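I've been rewriting our bench rules again, so this post is going to be a bit of a ramble. You've been warned!

When I joined the Pelau project, the house standard for our robot cell was 17 pages long. It covered torque limits and emergency stops and who signs what, all good stuff, and it had one line about the table: "keep work area suitable." Suitable for what? I asked in October and got four different answers (one of them was "lunch").

So I started a list of my own. The first rule is that tracking markers get handled like measuring tools. You pick the cube up by its edges, you don't put tape on the printed faces, and if one gets scuffed you reprint it that day. We lost a whole Friday at Woveteo, my last job, to a smudge on one marker, and I'm still grumpy about it.

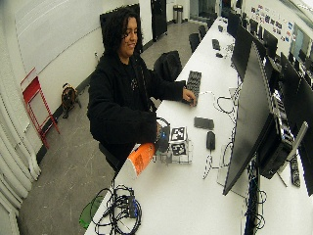 Marker cube on the bench, one hand still on the keyboard.

The second rule is about numbers in the log. Every session gets the marker size, the calibration file name and the initials of whoever checked it. We have 192 sessions in the Koo archive and I can tell you which ones were logged before this rule, because those are the ones I can't use for anything. If your pose error goes over 2 millimeters, stop and recalibrate. Don't "just finish this batch." I have finished that batch, many times, and then deleted it.

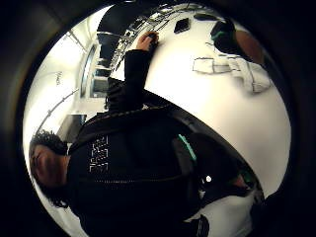 Cables are where I get preachy, sorry. My draft says anything that isn't part of the task gets moved out of reach before a run starts, and people push back on that more than on all the safety stuff put together. But look at the far edge of that white table, with the thin cables and little devices bunched up right by the hand! I'd want a tray for those, plus a strip of colored tape marking where the task area ends. Grestex sells a nice tray, but a baking sheet works too (ours came from my kitchen).

Still undecided: whether phones count as clutter or equipment. We use ours as timers, so for now the draft says face down and silent, and I'll see how long that lasts. Next up is the section on naming files, all 3,000 of them.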